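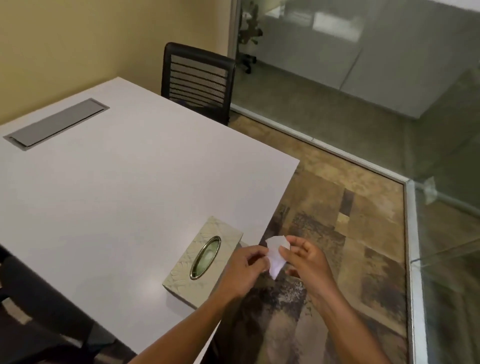 What is the project trying to find out?

Mostly whether a robot can learn small two-handed office jobs by watching people do them from a head-height view. The group at Flerside has been working on that for two years, and its lead researcher would talk about it at length on a Friday afternoon, once the day's recording was finished.

The method is called Gethin. People go through ordinary tasks at their own pace, and software tracks both hands and marks the moments when a hand takes hold of something or lets it go. Those marks are what the robot is trained on.

"We used to train on the whole recording," the researcher said. "Most of that is arms traveling through the air. The grip changes are where the job gets done."

Paper was chosen early. A tissue has no fixed shape, so a model that expects a box or a cup has little to go on. The first data set had 3,952 short clips, and in 700 of them someone was handling paper or thin cloth. The researcher said those clips took longer to label than all the others put together, because two labelers would often disagree on when a hand had let go.

The group tested two versions of the model on the same arm, with 200 attempts each. The one trained on grip changes finished the paper tasks more often, though it was slower. It also did worse on drawers, and the team has not worked out why.

"I'd like to say we have a theory," the researcher said. "We have three, and they don't agree."

Doors came later, at the request of Stustside, a partner lab that works on robots for shared buildings.
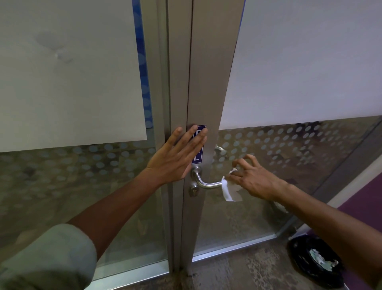
Why are doors hard for a robot that can already pick things up?

A door handle pushes back, and it only moves one way. The robot has to hold the lever, turn it, and then move its whole body while keeping the grip. With something soft between the hand and the metal, the grip can also slip.

The door set is small, with 299 clips so far. The researcher does not think that is enough to publish on and wants to record on more kinds of handles first. Round knobs are missing entirely.

Asked what people get wrong about the work, the researcher mentioned speed. Visitors want to see the arm move fast. "I tell them to watch the fingers," the researcher said. "They watch the elbow anyway."

The next round of recording starts in April at Wenholm, where the doors are older and some of them stick.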